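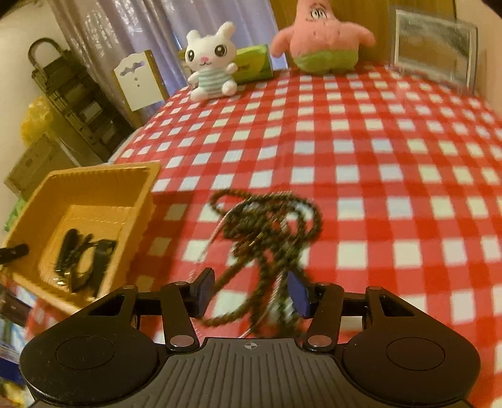 I've been meaning to write this advert since September and kept putting it off, mainly by tidying other people's drawers instead of my own desk. I run Stendach, a small home-sorting outfit, and I need someone to come and work alongside me two or three mornings a week. We go into people's houses and deal with the table, the cupboard, the spare room, whatever has got away from them. Quite often it's a table just like that one, with a checked cloth, a bunny in a striped shirt, a pink starfish with his arms out, and a cord in loops right where you'd want to put your cup down. The toys can stay, I'm fond of a toy on a table. The cord is where you come in!

A lot of the work is cords, I should warn you. Untangling them, coiling them, finding out what they belong to and putting them in a tray where they can be found again. If you get cross with knots you'll hate it. If you're the one in your family who gets handed the Christmas lights and quite likes it, please carry on reading.

The rest is a mixture. Folding, wiping down, labelling boxes, sorting photographs (slow, because the owner wants to tell you who everyone is, and you should let them), and carrying bags down to the car. We don't throw a single thing away without asking. I mean that very seriously, I once nearly lost a client over a biscuit tin lid.

Most of our houses are in Prikness, with a few out towards Okness, so you'd need to get yourself to either by nine. There's a bus but I wouldn't rely on it in the rain. A car would be lovely, a bicycle is fine for Prikness. I bring all the cloths and trays and labels, and I also bring lunch if it's a long one, usually soup.

Pay is 60 a morning, cash or bank, whichever you like, and I pay for your travel on top. If we both get on after the first month I'd like to make it a regular thing at 600 a month for the same hours and a bit of telephone work from home.

You don't need any qualifications. I'd like you to be patient, able to kneel on a floor for a while, and all right with pets. Please don't be someone who laughs at what people keep. Some experience with older people would be a help, and so would tidy handwriting (mine is dreadful and the labels suffer for it).

Rostislav Baláž has been working with me up to now and is moving away to be near his daughter, so he'll do your first few mornings with us and show you his way of coiling a long cable, much better than mine.

To apply, write me a short letter, nothing fancy, and tell me about something you've sorted out that you were pleased with. Post it to Stendach, 284 Rosenthal Road, Prikness, or drop it through the door, the blue one round the side. Letters by February 26, 2005 please. If you'd sooner talk first, ask for Jhonatan Condori, that's me, on extension 621, after tea is best.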